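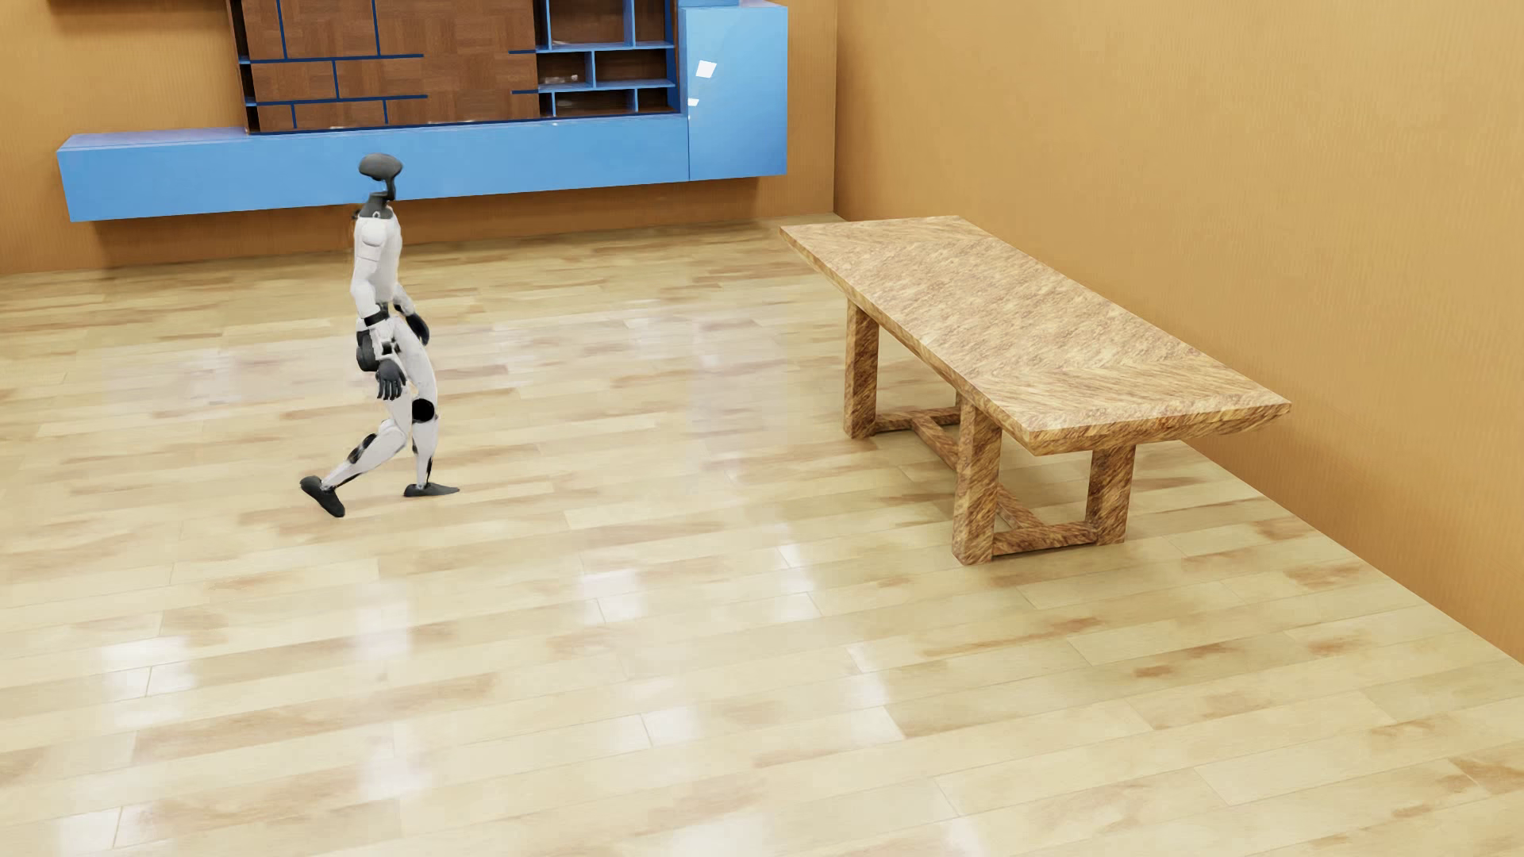
How to test whether a walking robot can do a chore in your house (before you spend a penny)

Quick one, written between jobs. People keep asking me if a humanoid could clear the table or wipe down after tea yet. Short answer: bits of it. Long answer: run the chore in simulation first and see where it falls over. Usually literally.

You need a reasonably modern computer, a free simulator (any of the common ones), a humanoid model to go in it and a Sunday you don't mind losing.

Step 1. Pick one chore. One.

Not "tidy the dining room". Too big. Try "walk to the table and stop within reach of it". Sounds daft, but that is half the work in every table chore going. Wiping, laying, clearing, polishing, all start with getting there and standing still.

Write it down as a sentence with an end. "Robot stands facing the long side, both feet flat, hand can reach the middle." If you can't say when it's finished you can't score it.

Step 2. Build the room

Measure the real one. Table height, overhang, leg positions. Low crossbars and stretchers matter more than you'd think. I left them out on my first go at the Sustcombe house and the robot parked its toes where a beam should of been. Looked perfect. Would have tripped on the day.

Set the height from your own table, not the catalogue. Our Sanomwood one is meant to be 80 cm and isn't once the feet are on.

Leave the tabletop bare to start with. Plates come later.

Step 3. Floor settings

Polished boards are the classic trap. They look lovely rendered, all shine, but the shine is only a picture. Grip is a separate number and the default is often very generous. Turn it down. Run the walk again. If it only works on the sticky setting, it doesn't work.

Same goes for cameras. If your robot finds its way by sight, switch reflections on and see if it still knows where the floor is. Glossy cupboard doors too.

Step 4. Walk it in

Start a good few steps back, with the table ahead and a clear run up. Things to watch:

- heel coming up on the back foot, toe leaving last. Fine.
- front foot landing flat and staying put. Fine.
- front foot sliding after it lands. Back to step 3.
- arms swinging near table height. Hands clip the edge on the last step, very common. Shorten the swing for the final metre.
- little shuffles at the end. Ugly but safe, leave them in.

Do 16 runs from slightly different starting spots. Not one good one for the video. Mine managed 11 first time out, and all the fails were at the corner by the wall, where there's less room to turn.

Step 5. Add the hand

Now give it a cloth, or just a flat pad stuck to the palm if cloth is too much faff (it is, soft things are horrible to simulate). Press down lightly and wipe away from the body. Watch the feet while the arm is out, not the arm. Leaning over is where the balance goes.

Cap the pushing force. 35 newtons was my limit, any more and the table started creeping across the room.

Step 6. Only now, plates

One plate. Near the edge. Pick up, step back, stop. Then a plate in the middle. Then a glass, if you're feeling brave. Keep a seperate score for each or you'll kid yourself.

So can they do it yet?

From my own notes, 1,027 logged tries across all the steps. Walking up to a table: yes, good enough that I'd stop fussing. Wiping a bare top: mostly, slow, misses the far strip by the wall. Clearing plates: sometimes. Clearing after an actual family meal, with a chair left out and a sock on the floor: no. Not close.

Natalina Costa ran the same steps for the packing bench at Sartori and got a nicer result, because a bench never moves and everything arrives in the same tray. Her robot did the walk and the wipe all through June without a fall in the sim. She still hasn't let it near the glue station. Sensible.

Her tip, which I've pinched: get someone else to move the start position and the furniture without telling you. You'll tune for the room you know otherwise.

If it goes wrong

Falls straight over at the start: model has spawned slightly inside the floor. Lift it a centimetre.

Walks through the table: you've got the looks but no collision shape. Tick the box.

Jitters when standing: time step too big. Halve it.

Everything runs like treacle: turn off the shadows, you don't need them for scoring. Put them back on for camera tests.

Settings file for the Promix planner is on the downloads page, old version, still loads. Change the table height before you run it, mine's in there.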